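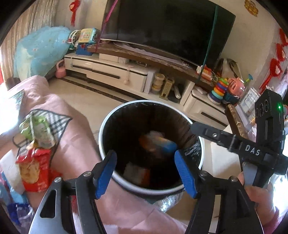 Monday, April 6, 2026 - Lounge notes, Stirkthorpe

Spent most of today on the lounge and I enjoyed it far more than I thought I would! The job was the sofa end: snack packets, cloth, and getting the bin to earn its keep.

First thing, the bin. I've put it right up by the arm of the pink sofa and I'm very pleased with that spot. You can reach it sitting down, and the white rim shows up well even when the curtain is drawn. Liners: use the see-through ones from Lykkegaard, please. The thicker Tesirico ones slide down inside as soon as anything bigger than a crisp packet goes in (Torquil, I know you like them, but come and try it).

Packets. Crinkly wrappers spring back open if you only scrunch them, so fold them flat first and they take up hardly any room. Simão showed me a way of knotting them - lovely, but slow. Anything with crackers left in it gets clipped and goes to the kitchen. Please check before binning, green and red ones both!

Sofa cloth. The grey and white striped one with the dark border is my favourite of the lot. It hides crumbs brilliantly, so shake it outside even when it looks clean. Wash at 4 on the dial, and don't let it go in with anything pink.

TV cabinet. Long white thing with the grooved drawers, and what a lot it holds. The toys can stay on the left-hand end where small people can find them. I'd like to do something about the pink and green cords hanging in front of the screen, maybe two hooks further along. Dagný has hooks.

Floral cushion stays on its seat by the window. Birthe asked, and I agree with her, it looks so cheerful in that light.

Still to do: drawers, hooks, ask Kári for the small dustpan back.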